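TRAVEL AND TOURISM STUDIES
Unit 7: Packing lists and the advice industry
Lecturer: Vangelis Kalogeropoulos
Notes for the lecture of Thursday, May 31, 2018

Please read these before the tutorial. They are fuller than the slides, which I will not be posting.

1. Where we left off

In the last unit we looked at how the guidebook lost its hold on the independent traveller. This unit is about what moved into the gap, and in particular the question of luggage. Carry-on only, one bag, the capsule wardrobe, the rolled T-shirt. You will have met all of these as settled wisdom. I would like you to treat them as claims, and to ask who is making them and what they sell.

2. The carry-on doctrine

The usual argument runs like this: checked bags cost money, get lost and slow you down, so a sensible person travels with cabin luggage only. Each part of that is sometimes true. Fares do differ by baggage allowance, and anyone who has stood at a carousel at midnight has some sympathy with the rest. What the argument leaves out is the cost on the other side. You buy sunscreen at resort prices. You pay for laundry. You buy a second jumper because the clever thin one was not warm enough, and then you have to carry it home.

I have not seen a travel blog add up both columns. If you find one, bring it in and I will happily amend these notes.

3. Case: the Grosalero list

Grosalero is a luggage retailer that publishes a free packing list. It has 15 items. Of these, 5 are things the company makes, and a sixth is a bag to keep the other five in. The list is presented as the result of experience on the road, and perhaps it is, but notice that it gets longer every January, when the new range comes out.

Compare the Rinent forum, where members post their own lists and argue over them. Rinent sells nothing directly. Its lists are longer, messier and far less attractive, and they include dull objects (spare glasses, a proper towel, tablets for the dog-eared stomach) that never appear in a styled photograph. I would not call the forum neutral, either. People who post packing lists for fun are a particular kind of traveller, and they tend to enjoy going without.
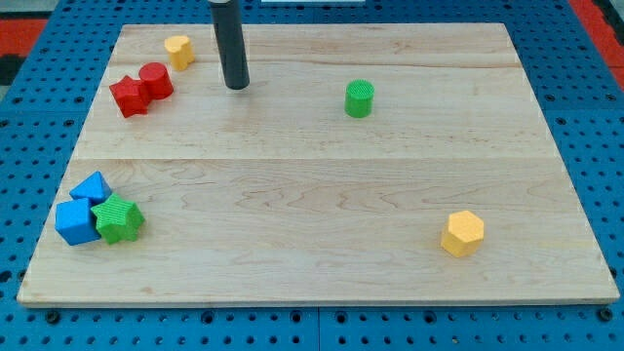
Small coloured blocks on a pale wooden board.

4. Does compression work?

Packing cubes and compression sacks deserve a separate word. A sack reduces volume. It does nothing about weight, and an airline's scale measures weight. Students regularly write in essays that compression "lets you bring more". It lets you fit more, and then you pay at the counter. As for rolling versus folding, the honest position is that the enthusiasts on both sides rely on their own suitcases for evidence.

Kontogiannis, in the course reader, makes a stronger case for cubes: they help you find things. I accept this for a family of four moving every second night. I am less convinced for one person who will be in the same hotel for a week and could use the drawers.

5. The "100 nights" claim

The Jilleck backpack is advertised as suitable for 100 nights on the road. Before you quote this, ask what it could mean. The fabric lasts that long? The wearer does? A bag holding a week of clothes is suitable for any number of nights, provided there is a washing machine. By that measure so is a shopping bag.

6. What I would keep

Some advice survives. Check the forecast close to departure and again the night before. Keep medicine and documents with you in the cabin. Wear the shoes before the trip. None of this needs a product, and you may like to consider whether that explains how little space it gets.

7. For the tutorial

Choose one published packing list for a destination you know. Mark every item the publisher earns money from, as far as you can tell. Then write a page on what you would remove, what is missing, and what sort of traveller the author seems to have in mind. Please don't write "it depends on the person" and leave it there. Say which person, and what changes.

Reading: Kontogiannis, the chapter on luggage in the course reader. Skip the appendix, which is mostly brand names and already out of date.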